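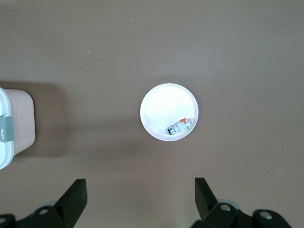
Wrist camera view, Sadel two-finger gripper, with a small breaker-type part on a plate.

Sadel two-finger gripper: what the fault notice covers, and what it leaves out

2/24/25
By Angus Ellery

We still stock the Sadel gripper and we still sell it. Before you put one in your basket, read this page, then read the maker's fault notice, then decide which of us you believe.

The fault is simple enough. On some units the fingers lose grip force partway through a move, and the controller carries on reporting a good hold. The arm finishes its travel, opens over the drop point and logs a successful place. The part may be on the floor by then. With a small, light part you won't hear it land.

Sadel's notice calls this "an intermittent reporting condition under certain loads". I have read that sentence many times and still can't say which loads. We asked. The answer was a link to the notice.

Charmaine Visser ran a returned unit on our bench for 805 cycles, picking small electrical parts out of a shallow plate. It let go early on 6 of them. In 2 of those the software showed a fault. The others went down as good picks, and had she not been sitting there with a notepad, they would have stayed that way.

What the update does

Firmware 87 adds a second check on finger position at the end of each move. It will catch a part that has gone completely. I doubt it will catch one that has slipped and is hanging by a corner, and the release notes don't claim that it does. Sadel says the problem is "resolved". Our bench unit has the update and has behaved so far, but a quiet week proves very little with a fault that comes and goes.

The safety side

A dropped breaker is a nuisance. A dropped blade or glass jar is another matter, and the manual's line about "general handling" is far too loose for my liking. Until we see proper test figures:

Do not use this gripper over people's hands or laps.
Do not rely on the hold signal alone. Fit a separate sensor at the drop point.
Stop the arm before reaching in for a fallen part. The controller may think it is still carrying it and move on.

Who should buy it

Labs and training rooms, where someone is watching. Kane Lockyer on our sales desk thinks I am being hard on a decent gripper at a fair price. He may be right about the price.

If you already own one, send us the serial number and we will tell you whether it falls within the notice. Returns are open until the end of September, used or unused.

Shares: 87
Comments: 6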